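Forum Bureau & Télétravail > Mobilier > Plateaux blancs : retour après six mois
Aller au contenu | Règles du forum | S'inscrire

mirabelle_54
Posté le 16 janvier 2022
Bonjour à tous. J'ai acheté en juillet un plateau blanc Pradetti, le grand modèle, 352 euros livré au pied de l'immeuble (j'habite au quatrième, merci pour le pied). Depuis, je vis avec un chiffon à la main. Le moindre café laisse une auréole, le moindre coude laisse une ombre. Est-ce que c'est moi ou est-ce que le blanc est une arnaque collective ?

vieux_rabot
C'est vous. Un plateau clair se nettoie à l'eau tiède et au savon noir, une fois par semaine, point. J'ai un Shearer depuis des années et il est comme au premier jour.

mirabelle_54
Vous travaillez dessus ou vous le regardez ?

vieux_rabot
Je travaille dessus. Sans boire.

tasse_vide
Une vie sans boire, quel programme. Pour ma part je défends le blanc. Sur le noir on voit la poussière, sur le bois on voit les ronds, sur le verre on voit ses propres genoux. Au moins sur le blanc on sait tout de suite où on en est. J'utilise la crème Tromix, 40 centimes la dose si on prend le gros bidon, et je ne frotte jamais en rond.

grignoteur
+1 pour ne pas frotter en rond. Par contre la Tromix sur du mat, non. Ça lustre par plaques, et ensuite on a un plateau à deux finitions pour le prix d'un.

tasse_vide
Jamais eu de plaques.

grignoteur
Attendez la lumière rasante de février.

papier_buvard
Je m'incruste. Chez nous à Gistthorpe (l'atelier, pas le village), on a pris du blanc quadrillé, lignes gris clair très fines. Ça trompe l'œil et les petites traces se perdent un peu dedans. Je mets deux photos.

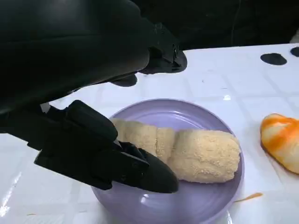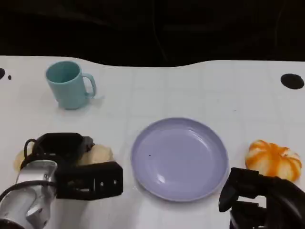 Le quadrillage a un défaut, je préviens : on se met à tout aligner dessus. Le clavier, le carnet, les stylos. Un collègue alignait son sandwich. Pour l'entretien, microfibre humide le soir et rien d'autre, surtout pas de produit à vitres. Le devis était à 758 euros pour le lot, pose comprise.

vieux_rabot
758 euros pour des lignes. De mon temps on les traçait au crayon.

mirabelle_54
Merci papier_buvard, voilà enfin une réponse qui ne me demande pas de renoncer au café. Le quadrillage existe en petit format ?

papier_buvard
Oui, mais la découpe est facturée à part. Demandez bien les chants assortis, sinon ils vous les mettent en gris souris.

grignoteur
Ou alors un sous-main. Je dis ça, il y a déjà un sujet de 1 946 messages là-dessus et personne n'est d'accord non plus.

vieux_rabot
Le sous-main, c'est capituler.

mirabelle_54
Je capitule. Format 60 x 40, en liège ou en feutre ?

tasse_vide
Feutre.

grignoteur
Liège.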